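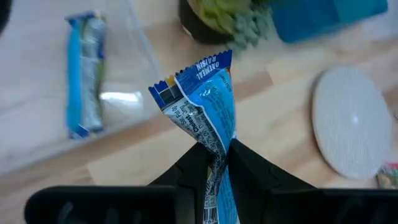

Oatmeal raisin, in the grip of the new fingertips.

October, a little past 11 at night

I said I'd write things down as I went this time, so that when the gripper acts up again in spring I won't be standing there trying to remember which screw I touched. So, diary, you get the whole thing, including the boring parts (it's mostly boring parts).

The trouble started with wrappers. Blocks, cups, the little plant pot, all fine, the arm picks those up all day long. But give it something thin and it would close, lift, and leave the thing lying there. Or it would get it up an inch and the wrapper would slide out sideways. Urszula had been calling it a software problem for weeks and I'd been calling it a software problem too, mostly to be agreeable, and then this afternoon I got down with my chin on the table and a flashlight behind the fingers and had them close on nothing. There was light coming through! A nice thin wedge of it, wide at the tips and gone by the time you got down toward the housing. The fingers weren't meeting where it counts. They were touching lower down and staying open at the top like a clothespin put together wrong.

So that was the day gone.

Took the wrist power off first, and I'm writing that down in capital letters in my head because of what happened in Brovley, when Bogumił had his thumb in there and somebody bumped the enable switch. He was fine. He had a purple nail for a while and he still shows people where it was. Power off, plug pulled, plug in my pocket.

The old fingertips came off easily enough on the left and not at all on the right. Somebody (me, I'm nearly sure it was me) had put thread locker on the right-hand screws and none on the left. I warmed them with the heat gun on low and leaned on the key and swore at it in two languages and it let go with a crack that I thought was the finger breaking. It wasn't. But the pad underneath was worn to a shine and had a groove in it, and when I laid the two old tips next to each other on the bench, the right one was visibly shorter. I'd been blaming the calibration file for a chunk of missing rubber.

The new set came from Wieczorek, in a bag with no paper in it whatsoever, as usual. Zofia had ordered 12 tips back when we were still running two arms, and I found 7 in the drawer, so either we've been going through them faster than I thought or there's a bag in somebody's coat. I picked the two that matched best. They don't all match! I put them back to back against the light and slid them around like a person buying shoes, and two of them were the same as far as I could tell with my eyes, so those are the ones that went on.

Putting them on is fiddly and I want to get this right for next time. Screws in loose on both sides, just enough that the tips can still wiggle. Power back on, slow mode, close on the feeler strip (the thin one, not the one with the bent corner). Let the fingers find each other. Then tighten the screws while they're holding the strip, a bit on the left, a bit on the right, and back again, the way you'd do the nuts on a car wheel. If you tighten one side all the way first it pulls the tip over and you're back to the clothespin. I know this because I did it the wrong way first and had to start over, and by then it was getting dark and I hadn't eaten anything except a snack bar.

Then the zeroing. The arm thinks it knows where closed is, and it's wrong every single time the tips get changed, so you have to go in and tell it. Open all the way, close all the way, save, open, close, read the number, see if it comes back the same. It came back different. Did it again and it came back different the other way. I called Przemysław, who was having dinner and was very nice about it, and he asked if I'd let the wrist warm up. I had not let the wrist warm up. It had been sitting there with no power half the afternoon. So I ran it open and shut for a while, made tea, came back, and then the number settled down and stayed put. Add that to the list. WARM UP FIRST.

And cables, while I'm at it. The camera cable at the wrist had worked its way out of the clip again and was rubbing where the joint turns. I put it back with a fresh tie and left more slack than I did last time. There's a spot on the jacket that's gone a bit dull and I don't love it. Not through to anything. I'll look again when I do the grease.

Set the table up after that for a proper try. The clear container, a bar in its blue and silver wrapper, the plant (poor plant, it's been through so much), the white disc off to the right. The disc went there mainly to give me something to aim away from. I steered it by hand for the test because I didn't want to find out about my new tips through one of Krystyna's overnight programs.

And look at that, the wrapper's in there! All twisted up like a rope, pinched in the narrow bit between the two fingers and up off the table, with the flavor reading sideways on the flap. I sat and grinned at the monitor like an idiot. Nutrition label and everything, I could nearly have read off the cholesterol.

I don't want to call it fixed on the strength of a wrapper. A twisted one is thicker than a flat one and I know perfectly well that the flat ones are what was beating us. Flat is tomorrow, first thing, once it's warm. If it can get a flat one off the wood without scraping I'll let Krystyna have it back for the night, and if it can't, then I guess the angle on the approach needs looking at and Urszula gets to be a little bit right.

Also need to ask Zofia about another bag of tips. And where the good hex key went. I've been using the one from the Grestenik kit and it's rounding off the corners on everything it touches.

Bed. My neck hurts from the chin on the table business.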